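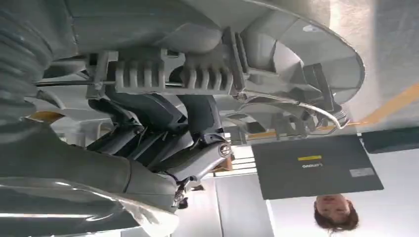
Sterthorpe gripper cell: frequently asked questions

Print this page | E-mail this page

These answers cover the handling arm in the Sterthorpe test cell, the Harnen wrist and gripper fitted to it, and the small camera mounted at the wrist. They are meant for staff who set up the cell at the start of a shift or look after it between runs. Electrical work inside the control cabinet is dealt with in the Prurnberg manual.

Who may work on the gripper?

Anyone signed off for the cell. The arm must be parked and the drive supply locked off. The emergency stop on its own does not count as locking off.

How do I park the arm?

Select PARK on the pendant and wait for the steady lamp. If the arm stops short of the park position, do not push it by hand. Clear the fault, drive it back to the last taught point and select PARK again.

How often are the finger screws checked?

Every 30 hours of running. Use the short torque key kept in the cell drawer, set to 5 Nm. Mark each screw head with a paint pen once it is tight. A broken paint line at the next check means the screw has moved and must be replaced.

The wrist camera picture is upside down. Is this a fault?

No. The camera bracket can be fitted either way up, and the software does not detect which way was used. Open the camera page, set Rotation to 180 and save. Run the hand-eye calibration again if the bracket itself has been taken off. Changing the rotation setting alone does not call for a new calibration.

How do I calibrate the camera to the wrist?

Fix the calibration board to the table, load program 379 and run it at low speed. The arm visits a set of poses and stops at each one. Keep people and loose items out of the camera's view until it has finished. The result is shown as a single error value in pixels. Accept anything below 0.5. If the value is higher, clean the lens, check the bracket for play and run the program once more.

What does fault 795 mean?

The gripper has not reported its position in time. The usual cause is the connector at the wrist. Lock off, unplug it, look for bent pins and refit it until the collar clicks. If the fault comes back when the wrist turns, the cable is damaged inside and needs changing.

How much slack should the wrist cable have?

Enough for the last joint to turn to both ends of its travel without the cable pulling tight. Turn the joint slowly by pendant and watch the loop. It must not catch on a bracket or rub against the flange. Do not use cable ties on the moving side of the joint.

Can the arm sleeve be washed?

Yes, at 30 degrees, without softener. Dry it flat. Refit it with the seam on the outside of the bend and check that no fold can be drawn into the joint.

Which grease is used?

Pavlović No. 2 on the finger slides only. Wipe off the old grease first. The wrist joint is sealed and is not greased on site.

May a laptop be left connected during a run?

Yes, provided it stands outside the reach of the arm and its lead does not cross the marked floor line. Close the teaching software before switching to automatic, or the controller will refuse the start command.

Where are spare parts kept?

Fingers, screws and one wrist cable are in the stores cupboard at Sterthorpe. Flanges are ordered from Harnen and should be requested before the January shutdown.

Print this page | E-mail this page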